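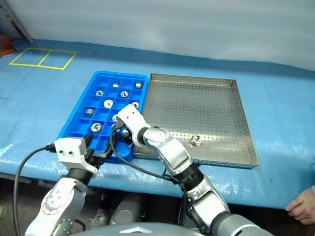
Second station, Grelley open day: transfer of turned parts between trays.

The visitors came through in parties of 13, and the inspector from Wainwright had been put in the last of them. She wore the same paper badge as everyone else. It said GUEST and gave the date, 17th February, in blue ink that had already smudged.

She had written the acceptance procedure for the Romanow cell in January. It ran to 29 pages and she knew most of them by heart. A part was to be gripped on its outside diameter, lifted clear of the cell wall, carried, lowered and released. Rings and cylinders were treated separately, the cylinders having their own appendix. There was a clause on dropped parts and a longer clause on parts that were not dropped but ought to have been.

The guide stood to one side of the table and explained the arms to the party. He had a pleasant voice and used the word "fingers" where the procedure said "jaws". A boy near the front asked whether it could pick up an egg. The guide said that eggs had not been requested.

The right arm went down into the blue tray. The inspector watched the wrist. On a good approach the wrist settled before the jaws closed, and the interval could be timed with an ordinary watch. She had no watch with her, having given it up at the desk with her telephone, so she counted under her breath. The jaws closed. The arm rose with a ring, crossed to the steel tray, and let go. The ring made a small flat sound on the perforated floor.

"Lovely," said a woman behind her.

It had been two seconds. The procedure allowed 2 and no more, and the inspector found that she had been holding on to the rope.

At the Flurkenari works, where she had trained, the same job was done by hand at a long bench under a north window. She had done it herself for 25 weeks. The parts arrived in oil and one learned to take a ring by the edge with the thumb inside the bore, a grip expressly forbidden in section four. By the end of a shift her thumb was grey to the first joint. She had left that out of the report on manual handling. There was no heading for it.

The arm went back for another. This time it stopped above the cell, jaws open, and stayed there.

The party waited politely. The guide looked at the arm, then at the table, and went on talking about payload. He gave the figure correctly. Somebody's coat rustled. The inspector looked down into the tray and saw, or thought she saw, that the part was lying against its wall at a slight angle — well within tolerance for a person, and a little outside it for the cell. It needed a touch. Her right hand had come up from her side without being told to.

She put it in her pocket.

The wrist turned by a few degrees. The jaws went down, closed, opened, turned again and closed. The ring came up level.

"Was that supposed to happen?" said the boy.

"It's having another go," said the guide.

Retries were covered on page eleven. They were permitted, provided that they were logged, and she had no doubt that this one had been. She stayed where she was while the rest of the party moved along to the third station, where there was a film and tea. When the guide came back for her she asked him which of the two trays was emptied at the end of the day.

"The steel one," he said. "We tip them all back in and sort them out again for the morning."

"By hand?"

"It's quicker," he said, and held up the rope for her to go under.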